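Zwei Arme, ein Takt

Der September war bei mir ein Monat der Zeitstempel, und wer schon einmal zwei Roboterarme gleichzeitig etwas Sinnvolles tun lassen wollte, der ahnt wohl, was jetzt kommt. Unser Planer (er heißt Hitov, fragt mich bitte nicht, warum) hat bisher jeden Arm für sich gerechnet und am Ende gehofft, dass die beiden sich schon vertragen. Für eine Aufgabe, bei der links den Korbrand festhält und rechts den Würfel greift, reicht das leider nicht.
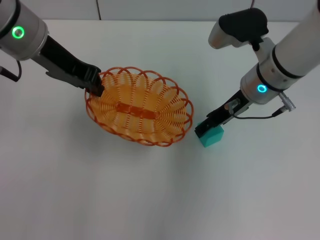

Angefangen hat alles mit einer Beobachtung von Prodromos Tsakiris, der abends gegen meinen Rat noch einmal die Logs durchgegangen ist. Der rechte Arm bekam seine Sollwerte 13 Millisekunden später als der linke, und zwar schön gleichmäßig, weshalb es in keiner unserer Kurven auffiel! Ich hatte zwei Wochen lang brav an den Reglern gedreht und dabei die Nachgiebigkeit am linken Handgelenk völlig verstellt. Jetzt laufen beide Arme über eine gemeinsame Uhr mit 100 Hz, und Hitov plant sie als ein einziges System. Das kostet etwas mehr Rechenzeit, aber damit kann ich gut leben.

Die Wahrnehmung ist noch die größere Baustelle. Auf einer hellen, fast strukturlosen Fläche findet der Merkmalsabgleich der Handkamera kaum Halt, und dann klammert er sich eben an jedes Pünktchen. Ich filtere solche Kleinstmerkmale inzwischen heraus und gewichte dafür das Geflecht des Korbs stärker.

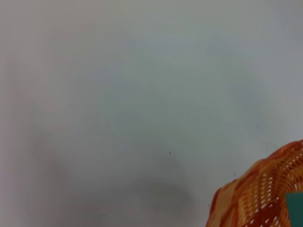 Blick der Handkamera: viel Tisch, ein Stück Korb, etwas Blaugrünes darin.

Als Nächstes kommt der Wiederanlauf nach einem verlorenen Griff dran, davor drücke ich mich schon viel zu lange.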